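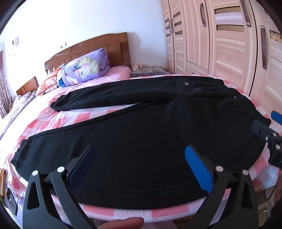

Yaqin Zheng builds small mobile robots, and she will talk about batteries for as long as you let her. I caught her in April, a few weeks after her team at Gandby finished rewiring the Solero, the little four-wheeled rover they use for outdoor navigation tests. I had expected to hear a lot about software. Instead we spent the first half hour on cable strain, which she explained with clothes. "Think of a pair of black sweatpants laid out flat on a bed," she said. "The fabric is soft, it wrinkles wherever it likes, and then up at the waistband there's a little metal grommet. Everything that moves pulls against the one thing that doesn't. A cable going into a connector is the same deal!"

The old Solero had a habit of rebooting on rough ground. It would roll happily across a parking lot, hit a root, and the main computer would drop out while the motors stayed live. The team spent 19 days chasing it through the code. "We were so sure it was a driver bug," Zheng said, laughing. "We rewrote the serial driver. It's a lovely driver now, I'm proud of it, and it fixed nothing."

The person who found the real problem was Kanokwan Pongsiri, who had joined to work on wheel encoders and had no particular reason to look at the power side. She put a scope on the 5-volt rail and tapped the chassis with the handle of a screwdriver. "Every tap, a dip," Pongsiri told me. "Very short, but deep. I called Yaqin over and just kept tapping."

A crimp inside the harness had worked itself halfway out of its housing. The fix for that one connector took minutes, but by then the pair had gone through the whole rover and found 2 more that were nearly as bad. So they started over with the harness: softer silicone wire, locking connectors, and a clamp close to every plug so the movement happens in the wire and stays away from the pins. They also split the supply, with the computer on its own regulator (a Hodine board, which Zheng likes mostly for its big screw terminals) and the motors on another.

Then came the part she clearly enjoyed most. They strapped the Solero to a shaker table borrowed from the Shirazi lab downstairs and logged the rail voltage for 20 hours. "I slept terribly," she said. "I came in and scrolled through the plot and it was flat. Flat, flat, flat! I printed it out."

Since then the rover has done 166 outdoor runs without a reboot. Pongsiri is back on her encoders, where she has a theory about magnet spacing that she wouldn't let me write down yet. Zheng wants to try the same harness layout on a bigger machine with an arm, where the wires have to bend as well as shake.

I asked what she'd tell someone building a first robot at home. "Pull gently on every wire before you power it up," she said. "And buy the good crimp tool. I used pliers for years and I'd like those years back."

Interview edited for length. Posted 5/9/23.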